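2024-12-01 -- table clearing, notes

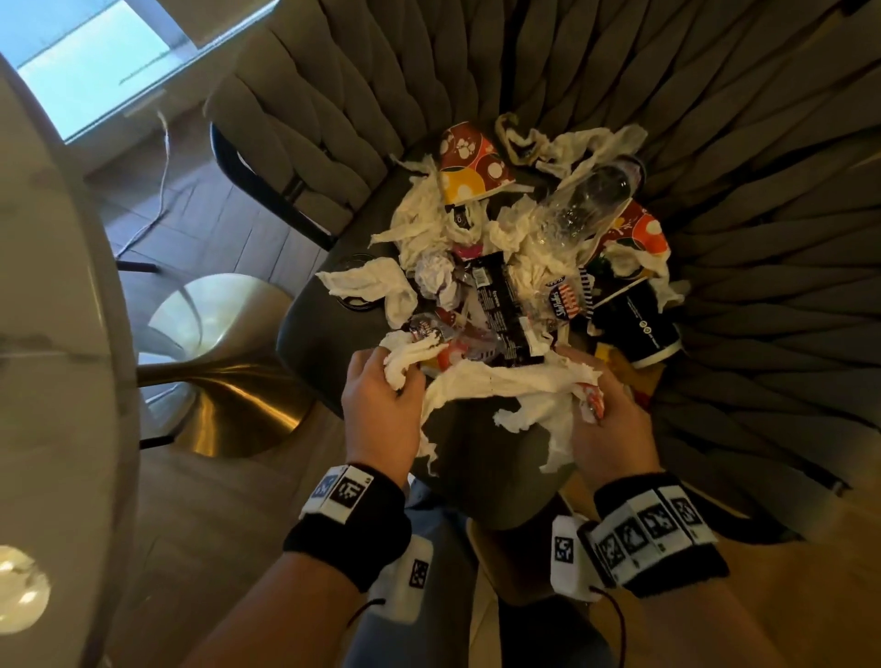
Main question this week is whether the Skela arm can clear a table after people have eaten at it, start to finish, with no help. Not yet. Wafula and I went through the September runs again and the failures are nearly all soft stuff. Cups it mostly gets, even tipped over like the red one. Paper towel is the trouble. A person pinches a long strip in one hand and holds on to a small wrapper with the same hand without thinking about it. Skela takes one item, goes to the bin, comes back. A pile like this one, with a bottle half under tissue, stalls the planner.

Time limit stays at 300 seconds per table. Best run so far left 6 pieces behind, all wrappers.

Kaede wants to try the Tanabe fingertips -- softer pads, wider opening. Fine by me, but the grasp code needs to allow two objects per trip first.

To do: relabel tissue and towel as one class. Ask Jullholm about the spare wrist mount.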